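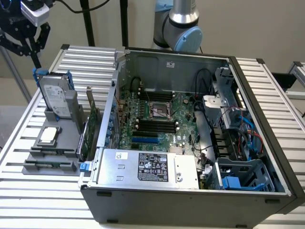

Amparo Soler asked, on reading last year's version of these notes, why a whole session goes on a fault that broke one memory module and hurt no one. Her point was that the course has only so many weeks and there are far better disasters available. There are. The trouble with the better disasters is that everyone leaves the room certain they would have spotted them.

Session 6. The Drevholm cell: a fault that reported success

Read before the seminar. Bring the log extract. If you have lost the log extract, borrow one, and sit next to the person you borrowed it from.

Background

The job at Drevholm was putting desktop computers together from parts: processor, memory, expansion card, hard drive. The computer lies on its side with the cover off and the parts wait beside it in a fixture tray, each in its own place, so that the arm always knows where to reach. The sequence was written in a program called Nivumitz, which some of you have met in the labs and have opinions about. Keep them for the break.

Memory is the awkward step. A module has to go in straight, with its notch over the key in the slot, and then be pushed quite hard until the latches close. People do this by feel and by a slightly alarming click. The arm did it by watching force against depth. If the force went up and the depth reading passed a set value, the module was called seated and the program moved on.

What happened

On a Wednesday in August the cell was restarted after lunch. The tray had been taken off for cleaning and put back. One of its two locating pins had not gone fully home, so the tray sat at a very small angle, far too small to notice unless you were looking for it, and the lunch break had not left anyone in a looking mood.

The arm picked up a memory module from its groove. Because the tray was crooked, the module was crooked in the gripper. The arm carried it over to the slot and pushed. The force rose, as it should. The depth reading did not get there, and the program did what it had been told to do, which was to back off, wiggle and try again.

It was allowed 3 tries. On the last, the module slid in the fingers. The gripper carried on down without it, the depth reading passed the set value, and the log recorded SEATED, OK. The arm then went off to fetch the expansion card with a clear conscience.

The module was standing in one end of its slot with a cracked edge. The computer went down the line and failed to start at the test bench, where the first operator blamed the test bench.

Reading the log

The retry counter stood at 1,128 for the month. Most of those retries had ended well, and so the alarm on retries had been switched off in the spring for being annoying. Find the line where this was done. The comment field says "nuisance". Think about who wrote that, and what you would have written at the end of a long shift.

Next, find the depth reading. It comes from the position of the arm's joints. It tells you where the gripper is. Everybody in the building had been reading it as where the module is, and for most of the cell's life the two had agreed.

Last, look at the grip width on the final try. It changes. The number was there all along, being faithfully saved to a file which no part of the program ever opened.

The repair

The first fix was to raise the force limit. Please don't laugh, you will do it too. The Baird report (on the reading list, pages stapled in the wrong order, sorry) records that this made the fault rarer and the damage worse. A module that is held crooked and pushed harder will still be crooked.

The second fix was better and duller. A switch was put under each corner of the tray, and the program refused to start until all of them were pressed. The grip width was checked during the push, and any change beyond the limit stopped the arm. The retry alarm came back, with a higher threshold, and a name was written against it so that it could not be quietly put to sleep again.

It cost 800 for the switches and fitting. The meetings cost more, but are not itemised.

The safety matter

So far this is a quality fault. It became a safety one when an operator saw the arm wiggling, decided to help, and leaned in to straighten the module between tries. The arm was paused. It was waiting out a timer, and a paused arm looks exactly like a stopped one. He got his hand out in time and told no one until he was asked directly.

Our lab rule comes from that. You don't reach into the cell on a pause. You press the stop, you check the lamp, and then you reach. This applies to me as well, and I have been told off for it by a second year.

For the seminar

Draw the push step as a flow chart, with every reading the program used and, beside each, what that reading was taken to mean. Use pencil.

Write one paragraph on whether the retry limit was a cause of the fault or only gave it somewhere to hide. Both answers have got good marks.

Those on the Wukulach placement should compare their own cell's retry settings with these, and ask permission before copying anything out. Last year somebody asked afterwards.

Session 7 is on the conveyor. The lab will be locked until the hour, so there is no point in coming early for the good stools.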